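How a Robot Arm Is Built in a Shared Workshop

A shared workshop is a room full of tools that many people may use. Members pay a small fee and bring their own projects. The Gronthorpe Workshop is one of these, and its youngest members are seven years old. All children work there with an adult.

This page explains how the members build a robot arm, and how the arm is taught to handle things from a kitchen.

The parts of an arm

A robot arm is similar to your own in several ways. It has joints that bend, much like a shoulder, an elbow and a wrist. A small motor turns each joint. At the end of the arm is a gripper, which does the work of a hand. Many grippers have only two fingers, and these move towards each other to pinch an object.

The members began their arm, which they named Desar, in January. It was put together from 38 main parts and nearly 700 screws, washers and clips. Every part was checked against a list before building began.

Wires and cables

Motors need electricity, and they need instructions. Both travel along cables. A cable must be long enough to let the wrist turn freely. If it is too short, it will pull tight and may come out of its socket. If it is too long, it may catch on things. The builders moved each joint slowly by hand and watched the cable before they fixed it in place.

Learning to pick things up

You can pick up a strawberry without crushing it because your skin tells you how hard you are pressing. A robot must be given this information in another way. Some robots measure how hard their motors are working. Others use a camera to look at the object first.

Practice begins with simple shapes on a clear table. Toy food is useful at this stage, as it may be dropped many times. Flat objects, such as plates, are more difficult, for there is little to hold. The builders try each movement 50 times and write down every result in a notebook.

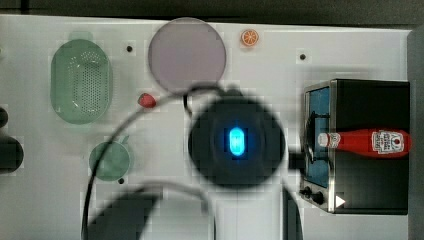 The gripper over the practice table, with a colander, a plate, toy food and a toaster oven.

Staying safe

Ramiro Casado, who leads the junior sessions, asks all visitors to follow these rules.

Keep your hands off the table while the arm is switched on.
Tie back long hair and roll up loose sleeves.
Learn where the stop button is before you begin.
Ask an adult to switch off the power before a cable is touched.

Words to know

Joint: a place where two parts meet and can move.
Gripper: the part of a robot that takes hold of objects.
Motor: a machine that uses electricity to make something turn.

Comments

Iseteo class reader: We read this at school. Can the robot pick up a real egg?

Gronthorpe Workshop: Thank you for your question. Eggs have not been tried yet. A table tennis ball will come first.

Mrs Montoya: My daughter would like to know whether the arm can be left-handed.

Gronthorpe Workshop: It has only one hand, so she may choose.

Tam, age 9: i like the blue light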